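Building table, Prandgate

Posted December 9, 2021 by Dela Arthur

We put the building table out again in the Gendedholm room and a few people asked to see how it is laid out. The grey baseplate is the same one we have had since August. It takes up most of the table, and everything else has to fit round it. The small bricks are kept in a box of 3000, sorted by colour, and the big ones have their own shelf by the door.

1. The large bricks

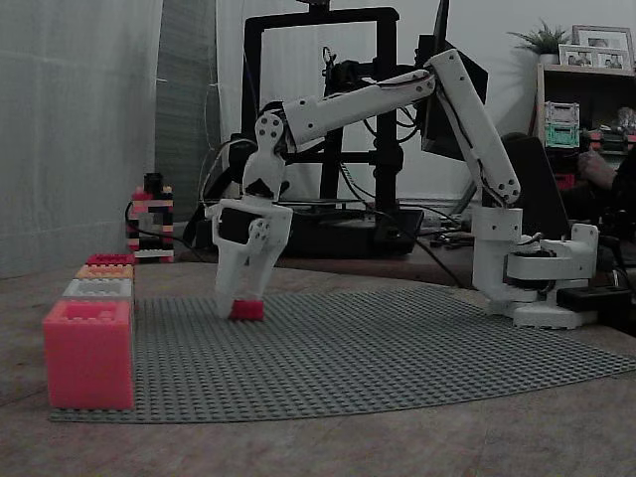 2. The other side of the table

Four large bricks go in a row along one end of the plate, one colour each: pink, white-grey, orange and red. They have raised studs on the top rim. Put them back in a row when you finish, in any order you like.

The striped tower stands behind them, towards the back of the table. It is made of ordinary small bricks in red, black, pink and a pale colour. Please leave it up for now, as Costolach want to borrow it for their display. The plate itself can be built on anywhere. The table is 62 cm high, so younger children will need the low stools from Zanetti. 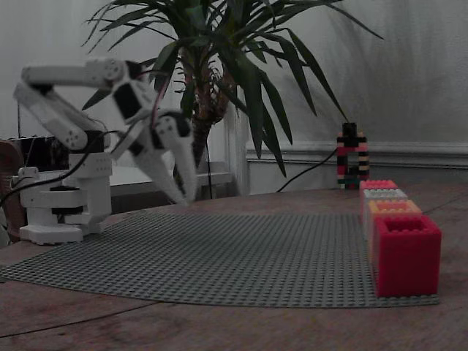
Grey baseplate on the wooden table, with the red brick at the front of the row.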